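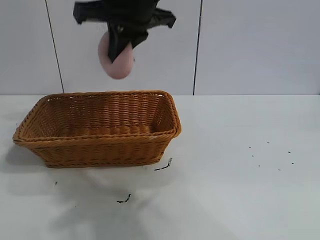

3.2 The open basket as a place for small things

In the first part of the study we asked the households in Skultmont where they put the small things which have no fixed place. By small things we mean items that one hand can carry: keys, toy parts, fruit, balls of wool, medicine boxes. The answers were collected in the Sonuvus household survey, and after cleaning of the data there remained 3,184 usable entries. Each entry names one container, the room where it stands, and the things that were inside it on the day of the answer.

Woven baskets were named more often than we expected. In our earlier work we treated them together with boxes and trays, and we now think this was a mistake. A box usually has a lid or at least can be stacked, so that people put it away. A basket without a lid stays on the table or on the shelf, and its content can be seen from above by everybody who passes. Several households wrote that they would not put letters or money in such a basket for exactly this reason, but that it is good for toys and for fruit.

The form that interests us in this section is the rectangular basket with a thick rim, shown in Figures 1 and 2. In this form the rim is braided and rolled, and it is clearly stronger to the eye than the woven walls below it. The walls go slightly inward toward the base, and the bottom is therefore a bit smaller than the opening. In Figure 1 the basket is empty and a smooth pink object with the shape of an egg is above it. Rounded objects of this kind are a useful case for us, as they roll on a flat table and people like to give them a container with walls.

We separate three ways of using the basket. The first we call resting, where the object is put in and taken out again many times in one day. The second is collecting, where objects go in one after another and stay until somebody empties the basket. The third is showing, where the content is chosen to look nice and is seldom touched. The same basket can change from one way to another. In July many baskets that were used for collecting became fruit baskets, and the households described this change as something that happened without any decision.

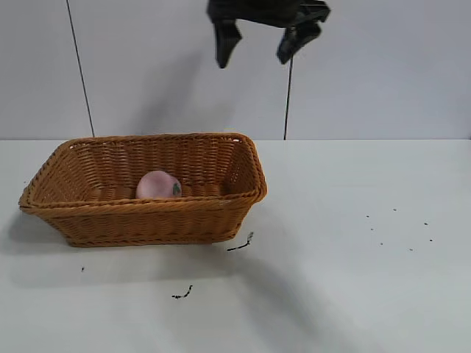

The position on the table was also recorded. Respondents could mark left, right, middle, or "it moves". We had thought that the middle would be the usual answer on dining tables, but the side was marked in 58 percent of the entries for this type of table. The free comments suggest that the middle is kept open for eating and for writing, and the basket is pushed to the side before the meal and then is not pushed back. On narrow shelves the question made little sense and we left these entries out of the comparison.

A smaller group of 40 households kept a diary about one basket for the Sulemana project, which ended in September 2021. The diaries are uneven. Some are very detailed, with a line for every object, and others have only a few words for the whole week. We used them only for reading and did not make any counts from them. One point comes back in many of the diaries: an empty basket does not stay empty for long, even when it was emptied on purpose. The writers often could not say who had put the first object in.

There are two limits that should be mentioned. The survey form had only one word for all woven materials, so we cannot separate wicker from other fibers. The second limit is the size. We asked for small, medium or large, and it is now clear to us that the respondents did not understand these words in the same way. A basket called large in one home would be medium in another. For the next round we plan to ask how many hands are needed to carry the basket when it is full.

Related items
Lids and no lids: storage habits in the Skultmont homes
Fruit bowls and their other contents
The Sonuvus survey form, with notes on wording
Keeping a basket diary: instructions from the Sulemana project
Trays, boxes and drawers in the Skusska collection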